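Visit to the Rullitz textile fair

In March I went to the textile fair in Rullitz for the first time. I sell bedding in a small shop, and until now I always ordered from catalogs. A colleague told me that one should touch the fabric before buying 200 sets of it, and she was right.

The train arrived at 8:40 and the halls opened at 9:00, so there was time for a coffee. The entrance ticket cost 17 euros, the coat room was extra. There were 61 exhibitors this year, most of them in Hall B. Hall A was for curtains and carpets and I walked through it quickly.

My first stop was Flolimport, booth 14. They bring cotton and linen from several countries and they had the largest choice of checked patterns. I asked many questions about shrinking. The lady at the booth was patient and gave me a small piece of each quality to wash at home. I washed them all at 60 degrees, and the linen mix lost nearly 4 percent in length. For the cotton the difference was too small for me to measure.

Checks are coming back, this I heard at almost every booth. Small checks for children, bigger ones for guest rooms, and pink is asked for more than blue. My customers still want plain white, but I ordered a few pink sets to try in the shop window. 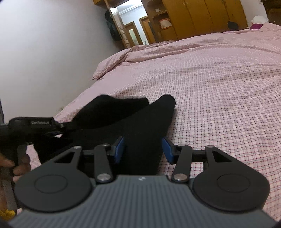

A pink-and-white checked sheet on the bed, with black fabric lying on it.

After lunch I visited the booth of Gidis, who make only pillow cases and mattress covers. Their zippers are strong, but the smallest order is 712 pieces and this is too much for me. They proposed that I share an order with another shop. I took the papers and will think about it.

At 2:30 there was a talk about labels for washing and ironing. The room was too small and I stood by the door, where I could not hear everything. The printed notes were useful, and I have corrected two signs in my shop with them.

For food I can recommend the soup in Hall B. The sandwiches were dry and expensive. Parking seems to be difficult, as the line of cars was still long when I left at 4:00. I would take the train again.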